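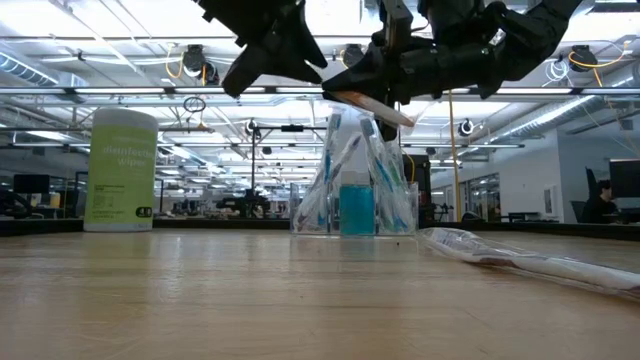 Fig. 1. Toothbrushes in clear plastic packages, in a clear acrylic holder.

Who Throws Out a Toothbrush? Replacement Habits in Sirthorpe Residence Hall
Carys Skyrme, Kayode Mohammed, Mercedes Ccori

Background
Dentists say to change your toothbrush every three months or so. We wanted to know whether students do this, having noticed that the three of us did not.

Method
In April we put a paper survey under 57 doors and got 20 back, one of them with a coffee ring and no answers. We asked when people last bought a brush, what made them do it, and what became of the old one. Yasaman Azimi let us test the questions on her first – she asked us to cut the one about sharing, and we did.

Results
The most common reason for buying a new brush was losing the old one. Second was a parent visiting. Old brushes went on to clean sneakers, bike chains and, in one case, a waffle iron. We did not ask for details.

Limits
People round up when the subject is hygiene. Our sample was also one building, and the third floor has its own bathroom politics.

Next steps
Repeat the survey in the fall, with more doors and fewer questions.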